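Kedbridge Home Arm, Set-up and Care Guide
Section 4: Fitting and checking the gripper fingers

Applies to arms with the Ilo two-finger gripper and wrist camera. Revised by Bello Obi, Sunday, October 21, 2018.

Replace the fingers when the grooves on the inner faces are worn smooth, or after any collision that leaves one tip higher than the other. Always change both fingers together. Worn and new fingers do not close evenly.

You will need:
The finger set (left and right, marked L and R at the root)
The hex key from the Habte tool pouch
A dry, lint-free cloth
Two soft cloths for the pick check

CAUTION: The gripper can close without warning while the arm is powered. Press the stop button and switch off the base before you put your hands near the fingers.

4.1 Removing the old fingers

1. Send the arm to the Service position from the Vama panel and wait for the green light.
2. Press the stop button, then switch off the base.
3. Support the left finger with one hand and take out its two screws. Slide the finger straight off the carrier.
4. Repeat for the right finger.
5. Wipe both carriers with the dry cloth. Do not use oil or solvent.

4.2 Fitting the new fingers

1. Slide the finger marked L onto the left carrier until it stops. The groove must face inward.
2. Put in both screws by hand, then tighten them a quarter turn at a time, switching between the two.
3. Fit the finger marked R the same way.
4. Push the fingers together by hand. The tips should meet flat. If they cross, loosen the screws, reseat both fingers and try again.

NOTE: If the screws will not start by hand, the finger is not fully on the carrier. Do not force them.

4.3 Camera view and pick check

Run this check where the arm will be working. For tidying laundry, that usually means a sofa or bed.

1. Switch on the base, release the stop button and choose Fingers > Open.
2. Lay the cloths on the seat, apart from each other, with clear fabric between them.
3. Jog the arm until the fingers are just above the cushion. Use Slow speed. Stop before the tips touch.
4. Open the wrist camera view. Both fingers should come up from the bottom of the picture with their tips level and a wide gap between them.

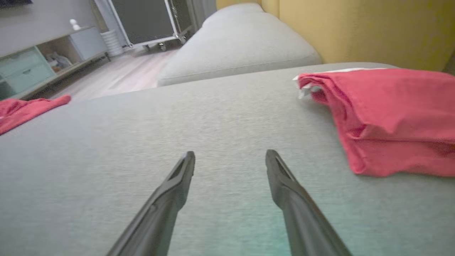

5. If one tip sits higher than the other, go back to 4.2 and reseat that pair. Do not try to correct it in software.
6. Move the arm over one cloth, lower it slowly and choose Fingers > Close. Lift a hand's width and hold.
7. Repeat with the other cloth.

CAUTION: Keep the tips out of the gap between cushions. A finger that catches on a seam can pull the arm off its zero point.

If the panel shows code 263, the fingers did not reach the closed position. Check for fabric caught at the root, clear it with the power off, and run step 6 again.

Enter the new finger set in the service log, along with the cycle count from the panel (for instance, 1,773). If code 263 comes back after reseating, send the log to Deividas Šimkus at Kedbridge service and leave the arm switched off.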